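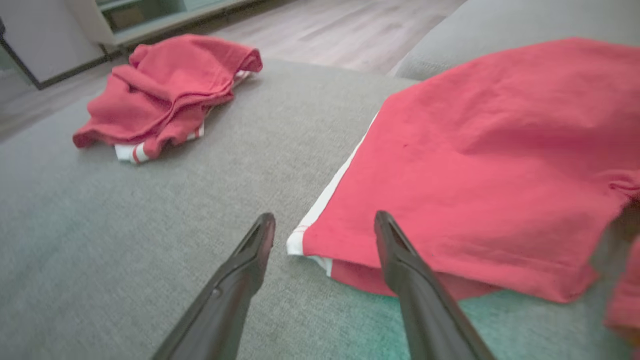
Where the folding stack stands in October

I rewrote the fold planner again. The old one worked on towels and fell over on everything else, and most of what people want folded is something else. So for the last stretch I have been testing on red sportswear on a gray sofa. Thin fabric, striped white trim, printing on the front. I wanted clothes with edges the software could get wrong.

The setup has three main parts. Podon is the perception side. It takes the head camera and the wrist cameras and puts out a cloth mask, a set of candidate edges and a guess at which corners are real. Lollis is the planner. It takes the corners and picks the next fold. Hoekstra is the controller, and it runs both arms. The names come from an old list I keep for naming repositories and they don't mean anything.

Segmentation

Red on gray should be easy, and finding the cloth is easy. The trouble starts when two red things are close together. Color tells you nothing there. My first version merged both garments into one mask and Lollis would happily plan a fold across the gap between them.

The fix was to stop trusting the mask as one object. Podon now splits it wherever the sofa shows through, then checks each piece against the wrist view before it lets the planner have it. It is slower. The check adds 300 milliseconds to every planning step, and I can live with that for now because the arms spend much longer moving than thinking.

White trim was the second problem. The edge finder looks for strong contrast, and a white band next to red cloth has more contrast than the true hem against the sofa. It kept reporting the seam between the red and the white as the outside edge of the garment. A grasp planned on that line closes in the middle of the cloth. 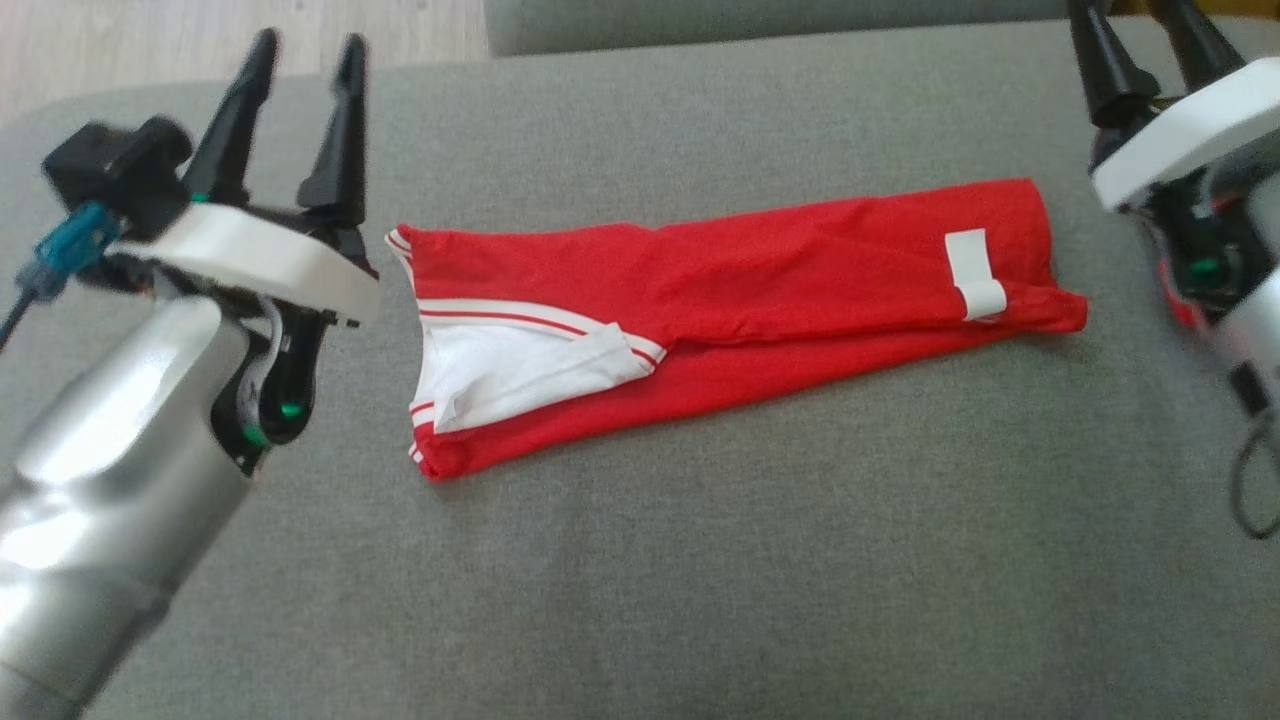 I tried tuning the thresholds for longer than I should have. In the end I labeled more data. The training set is now 3,409 frames, with trim, hem and fold line as separate classes. Fold line matters more than I expected. Once a garment has been folded lengthwise, the folded side looks a lot like a hem, and the planner needs to know which one it has. You grab a hem by its top layer or by everything, depending on the fold. You nearly always want everything at a fold line.

Care labels are still a nuisance. They stick out past the edge and Podon likes to call them corners. There is a size filter for this. It catches most of them, but a label that is bent over can get past it.

Planning

Lollis used to plan the whole sequence at the start. That was fine on paper. In practice the cloth is never where the plan says it will be after the first fold, and by the third the plan is useless. It now plans 2 folds ahead, executes one, looks again and replans. The second fold in the plan is only there so that the first one doesn't leave the garment somewhere the arms can't reach.

The cost function has three terms: how rectangular the result is, how far the grippers travel and how much of the cloth has to leave the surface. I cut the weight on the last one. With it set high the planner would drag garments instead of lifting them, and dragging on a woven sofa fabric bunches the lower layer.

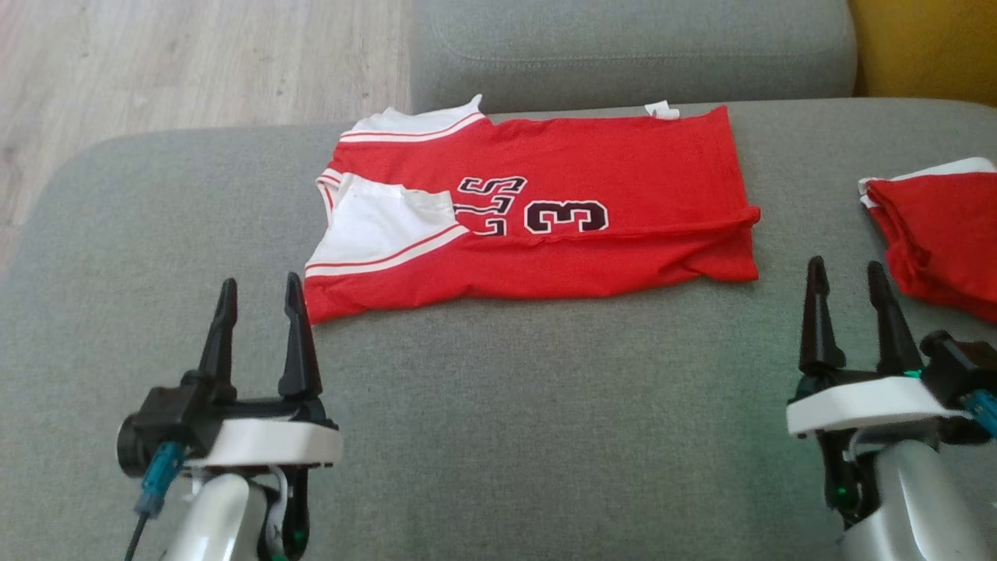 Printing on the front gave me a different kind of bug. The orientation estimate was leaning on lettering and numbers, so a jersey lying upside down relative to the camera got treated as a separate case from the same jersey turned the right way. I added rotated copies in training and dropped the text features from the planner's input. For folding it only has to know where the collar and armholes are. Which way up the number reads can wait until the last step, if you care how the stack looks.

Control

Hoekstra runs at 30 Hz on the camera side, with the joint loop much faster below it. Most of my changes here were small. The two arms now share one clock. Before, each side kept its own time and one gripper could start its lift a bit early, which twisted the cloth. I also made both grippers open to the same width before every approach.

Tooling

The replay tool is called Ploketholm and it is the piece I use the most. It lines up all the camera streams with the planner's output so I can step through a run and see what Podon thought it was looking at. I added a key that jumps to the next replan. Should have done that months ago.

Still open: bent labels, heaps with more than one garment in them, and a memory leak in the replay tool that shows up when I load long runs. I'm starting with the leak.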